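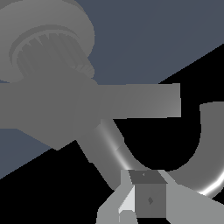 Fig. 1. Ridged ring, close view.

Section 4: Connecting the Hollia rain tank to your utility sink

By now your tank should be standing on its pad, level and empty, with the downspout hose clipped out of the way. If you skipped ahead to this section (we understand, it's the fun part), please go back and check the level one more time. A full 200-gallon tank is far too heavy to nudge back into line, and a lean that looks harmless in the morning will bother you every time you walk past it.

You will need the supply hose, the two rubber washers from the small bag, an adjustable wrench, a towel, and a bucket. A helper is nice to have for step 3 but you can manage alone.

1. Close the tank valve by turning the handle until it sits crosswise to the pipe.

2. Push a washer into each end of the supply hose. They should lie flat all the way around. If one keeps popping out, warm it in your hand for a minute and try again.

3. Feed the hose through the wall sleeve from the outside. Leave a gentle loop on the tank side so the hose can move a little in cold weather.

4. Thread the hose onto the tank valve by hand, then give it a quarter turn with the wrench.

CAUTION: Do not use plumber's tape on the hose ends. The washers make the seal, and tape can keep them from seating.

5. Go inside and thread the other end onto the faucet inlet under the sink, the same way. This is a good time for the towel, as your knees will thank you.

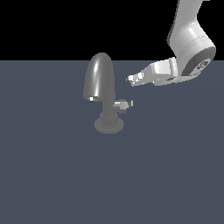 Fig. 2. Gray faucet on its round base plate.

NOTE: The kit works with most single-inlet utility faucets. If yours has separate hot and cold inlets, connect the tank to the cold side only and leave the hot side capped. Owners of the older Drunine sinks will need the short adapter, part 2213, which we are happy to mail to you.

6. Hang the "Not for drinking" tag on the faucet where guests will see it. Rainwater is lovely for muddy boots, paintbrushes, and watering cans, but please don't drink it or cook with it.

CAUTION: Never join the tank line to your household water supply, even with a valve between them. Your local building office can tell you what is required if you want both at one sink.
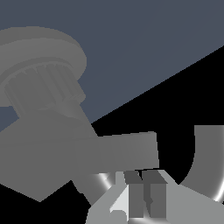

FILLING AND FIRST USE

7. Swing the downspout hose back over the tank inlet and wait for rain, or add a few buckets from a garden hose if the forecast is dry and you are impatient.

8. Set your bucket under the faucet, open the faucet, and then open the tank valve slowly. You will hear some coughing and sputtering as the air works its way out.

9. Let the water run until it flows smoothly, then close the faucet and leave everything alone for 30 minutes. Come back and run a dry finger around both hose connections. If you find a drip, tighten that end a little more — a small turn is plenty.

The first bucket may look cloudy or smell faintly of new hose. Pour it on the flower bed and run another.

If you live where it freezes, drain the tank and the hose before winter sets in. Maham Khokhar at our Stornatville office keeps a list of helpful cold-weather tips from other owners and will gladly send you a copy. Draining steps are in Section 6.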